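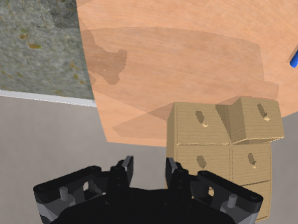 Flumwood is getting a German voice, and we need your ears

Posted in March by Dörte Strobel

If you've been following our little village-and-forest game since the first demo, you'll know that the most common request in our inbox (after fishing, always fishing) has been a German version. Well, it's on its way! The script went off to the translators at Baumgart at the end of January, and the first two chapters are already back and playable on my machine.

I grew up in a German-speaking house, so I thought I knew what to expect. I didn't. The opening chapter of Flumwood has the ferry keeper muttering to herself for a good five minutes, and half of what she mutters is rhyme. Baumgart didn't try to carry the rhymes over line by line. They asked us what each one was for – was it a clue, a joke, or just her being grumpy? – and then wrote new ones that do the same job. The grumpy ones are my favourites. I laughed out loud at a line about wet socks that doesn't exist in the English at all, and now we're trying to work out whether we can sneak it back in. 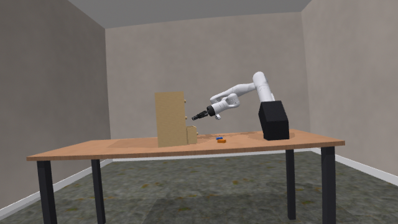

The buttons have been a bigger headache than the poetry. "Sell all" fits very nicely on a small wooden sign. The German didn't, and neither did the names of most of the tools, so Studton's interface people have rebuilt the shop menu to let the signs stretch. It looks better in English too, with more breathing space around the prices. We've also got rid of the old habit of gluing sentences together from bits. The game used to build lines like "You found" plus "a" plus "turnip", and that falls over the moment your turnip has a grammatical gender. There were 83 of those stitched-up lines, and every one has now been written out in full.

Then there's the question of du or Sie. English lets everybody in the village say "you" and be done with it, but in German you have to decide who's on friendly terms with whom. We ended up drawing a map of the whole cast and arguing over it for an afternoon. The mayor calls you Sie until the harvest supper in chapter four, when she switches, and it's such a lovely small moment that I wish we could claim we'd planned it.
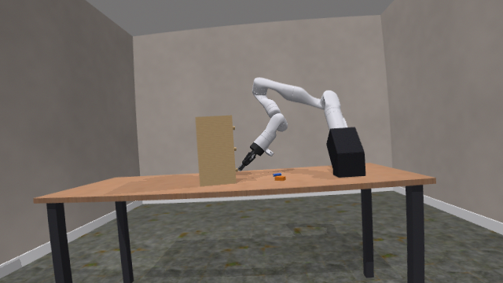
What we'd love now is help with testing. The first round covers chapters one and two, takes an evening or so to play, and runs on Windows and Mac. You don't need to be a native speaker. Learners are very welcome, and if a line makes you stop and reread it, that's exactly the sort of thing we want to hear. There's a report key (F9) that saves the line you're on along with a note from you, so there's no need to type anything out or send us your save file.

We have room for 400 testers in this round. If you signed up for the Wircombe beta last year, your old login will still work, and your name is already on the list. 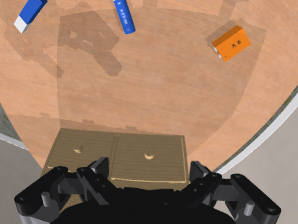 Two known problems before you write in. Umlauts go missing in the diary if you've picked the handwriting font, and the owl still speaks English. The font is being redrawn as I type. The owl we're going to leave alone until chapter three is in, because he has more lines than anybody and he's still being rewritten.

Sign-ups open at 9 am on the tester page, and I'll be in the forum most evenings. Come and say hallo!

Comments

mossy_kettle: Signed up! Doing second-year German, so this is the best homework I've ever had. Will there be a way to show both languages at once?

Dörte Strobel: Not in this round, but you can swap languages from the pause menu without losing your place.

Pellworm: The "turnip" thing made me wince. I worked on a Polish port once and we had the same trouble with numbers, only worse. Good on you for writing them out.

tamsin.h: Please keep the wet socks line. And fishing?

Recent items

Wircombe patch notes: gates, goats and the broken bridge
How we recorded the Flumwood rain
Studton is looking for a part-time sound designer
Your favourite village names, and the ones we're using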